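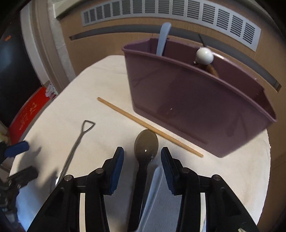

Lindura Residence: Kitchen and Dining Room Inspection Checklist, with Comments. This record covers the shared kitchen, the dining room, the dry goods store and the back corridor of the residence, inspected on September 8, 2020. It replaces the August record, which should be kept in the binder for comparison. Each item is marked Satisfactory, Needs Attention or Not Applicable, and comments follow where the inspector considered them useful. Residents and kitchen staff are reminded that utensils in shared use must be stored handle up, so that the part which touches food is not handled. A purple plastic bin on a cloth-covered table, with a light blue handle standing well above the rim, is an acceptable arrangement for handles of that length. Shorter tools that sink below the rim should go in a drawer or a shallower container. Items marked Needs Attention are to be corrected before the next visit unless another date is given.

Section A. Floors and walkways

A1. Main aisle clear from the serving hatch to the back door. Satisfactory.

A2. Floor mats flat, with no curled corners. Needs Attention.
Comment: The mat in front of the double sink has lifted at the corner nearest the dishwasher. Tape was used on it in August and has let go. Tape is not an accepted repair. Replace the mat.

A3. Wet floor signs available and in good condition. Satisfactory.
Comment: One sign is kept behind the store room door, where a new member of staff would have trouble finding it. Move it to the hook by the mop sink.

A4. Back corridor free of deliveries and empty crates. Needs Attention.
Comment: Crates from Pruvex were stacked against the wall on the hinge side of the door. The door opened fully, but the corridor was too narrow for a person using a walker. Crates go to the outside rack on the day they are emptied.

Section B. Fire safety

B1. Extinguishers in place, sealed, and gauge in the green. Satisfactory.

B2. Fire blanket mounted within reach of the range. Satisfactory.
Comment: The mounting height was corrected after the last visit. The old screw holes should be filled.

B3. Range hood filters clean. Needs Attention.
Comment: Grease was present on the two filters at the left. The cleaning log shows them as washed. The log should be signed only after the filters have been put back and checked by a second person.

B4. Exit lights working on battery. Satisfactory.

B5. Nothing stored within 19 inches of the ceiling sprinklers. Satisfactory in the kitchen. Needs Attention in the dry goods store.
Comment: Paper towels on the top shelf were above the painted line. They were moved during the visit. The line is faded at the far end and should be repainted.

Section C. Cold storage

C1. Refrigerator temperatures recorded twice daily. Needs Attention.
Comment: The evening reading was missing on several dates in August. Where a reading has been missed, leave the space blank and initial it. Do not fill it in later from memory.

C2. Raw meat stored below ready-to-eat food. Satisfactory.

C3. Door gaskets clean and sealing. Satisfactory.
Comment: The gasket on the tall refrigerator is stiff along the bottom edge. It passed the paper test. Check it again next time.

C4. Opened containers labeled with contents and date. Needs Attention.
Comment: Most labels were complete. Residents' own food on the lower shelf was labeled with room numbers only. A room number does not tell staff when the food should be thrown out.

Section D. Dishwashing and utensils

D1. Dishwasher reaching the rinse temperature on the maker's plate. Satisfactory.

D2. Sanitizer test strips available and in date. Satisfactory.
Comment: A pack of 100 strips was opened during the visit. The opening date was written on the lid.

D3. Utensils free of cracks, loose handles and splinters. Needs Attention.
Comment: Two wooden spoons from the drawer beside the range had split at the neck and were discarded. Wooden tools may stay in use if they are smooth and sound. They should not go through the dishwasher.

D4. Knives stored on the rack or in a block. Satisfactory.
Comment: No knives were found among other utensils. Please keep it so. A knife standing in an open container with other tools will be recorded as a serious finding.

D5. Utensil containers emptied and washed weekly. Needs Attention.
Comment: There is no line for this task on the cleaning log. Add one.

Section E. Dining room

E1. Chairs and tables steady. Satisfactory, with one exception.
Comment: Chair 14 rocks and has been taken out of use. The seat repair offered by Oosthuizen is acceptable if the work includes the rear joint.

E2. Tablecloths clean and clear of the floor. Satisfactory.
Comment: Cloths should hang no lower than the seat of a chair. Longer cloths catch on walkers and wheelchairs.

E3. Hot drinks station stable, cords secured. Needs Attention.
Comment: The cord of the large urn crosses the front of the counter. Turn the urn so that the cord runs to the outlet behind it.

E4. Posted room capacity visible. Not Applicable.
Comment: The notice giving a capacity of 300 belongs to the assembly hall and was hung in the dining room by mistake. Return it to the hall. The dining room does not require a posted notice under the residence rules.

Section F. Cleaning products

F1. Products in original containers or correctly labeled bottles. Needs Attention.
Comment: One spray bottle had no label. The contents were poured away and the bottle discarded.

F2. Safety sheets on hand for all products. Needs Attention.
Comment: The sheet for the Pastositz descaler was not in the folder. Request a copy from the supplier and keep the descaler locked away until it arrives.

F3. Products stored apart from food and dishes. Satisfactory.

Section G. Follow-up

Items A2, B3 and F2 carry the highest priority and should be reported to the residence office in writing when complete. Items A4 and C1 were also marked Needs Attention in August. A third finding on either item will be referred to the housing manager.

Corrections may be noted in the margin of this record in ink. Do not erase or cover the original entries. A copy is to be posted on the board inside the kitchen door, and the signed original stays in the office binder.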